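5/26/18

Meter reading at the Brandau house: 13 kWh since yesterday, down from 14. The only change was the well pump timer, which I moved back to the February setting. Pressure tank still short-cycling. Precharge was 3 psi low, so I topped it up with the hand pump and logged it.
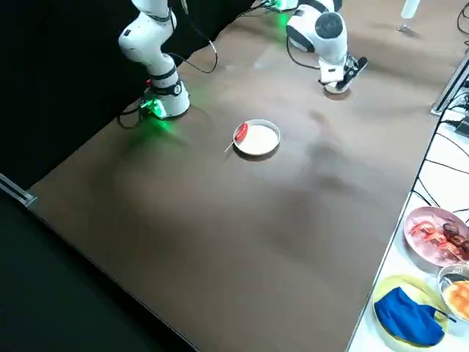
Urmila Kaushik called regarding the filter housing. She wants the Merenow cartridge; I prefer the Brandes, which has the coarser mesh and a lower pressure drop. Left it open until she sends the flow figures. I still have to pick a color for the pump status light. The green at the foot of the left arm is bright enough to tint the brown tabletop next to it, and I want the same on the tank shelf, readable from the stairs. Amber for standby.

Ran 200 gallons through the softener in the evening. Hardness strip unchanged. Need a new O-ring for the bypass valve before the next regeneration.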